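Certification Should Follow the Antenna

Wireless accessories sold in Gastlow are still approved on the strength of a single laboratory reading. Druvero, our regional test body, should require repeat measurements at 8 orientations before it grants a mark.

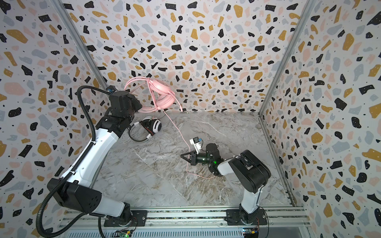 The cost objection is weaker than manufacturers suggest. A full sequence adds 286 seconds per unit, and only samples need it. An over-ear headset, such as the pink one held up near the patterned back wall, is worn at many angles, and its approval should reflect that use.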